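Progress report to Pretorius: safe working rules for gripper tools at the bench

Project lead: Ruan Msimang, Zostley
Reporting period ending October

1. Purpose of the work

The grant supports the writing and trial of a set of house rules for work with hand-held gripper tools on household items. The rules are intended for use at both Zostley and Bellix, where staff have until now followed separate local habits.

2. Progress in the period

The second draft of the rules was issued to both sites. It contains 12 rules, grouped under bench surface, starting position, and care of the fingers. The starting position rule has been reworded: fingers are to be fully open and clear of any item before a task begins -- including tasks where the item is soft and carries little risk.

We planned 238 supervised tasks and completed 228. The remaining ten will be carried over to the next period.
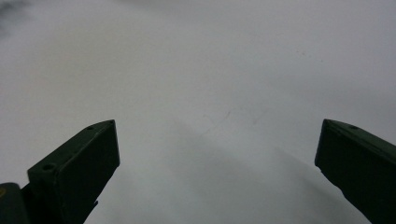
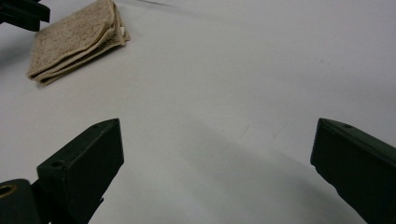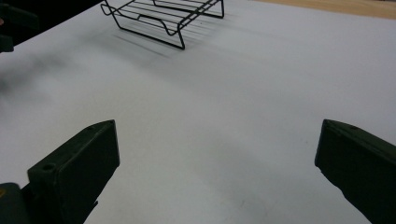 Zostley -- Bench Practice and Standards Team

All three views show the fingers open with nothing held between them. The folded towel and the black wire rack are both on the agreed list of trial items, the first as a soft item and the second as a rigid one with thin parts.

3. Matters arising

The surface rule asks for a plain, pale work area. Fine scratches and small specks are visible on the surface in the first two views. The draft does not say how much marking is acceptable, and the two sites have given different answers. We propose to add a simple check at the start of each session, with the result entered in the Skostine log.

Staff at Bellix also asked whether worn edges on the fingers should be recorded. We agree that they should, and the third draft will include a short entry for this.

4. Spending and next steps

Staff time stands at 160 hours, which is within the agreed budget. No change to the grant is requested. The third draft will be sent to Pretorius for comment once the carried-over tasks are complete, together with the log entries from both sites.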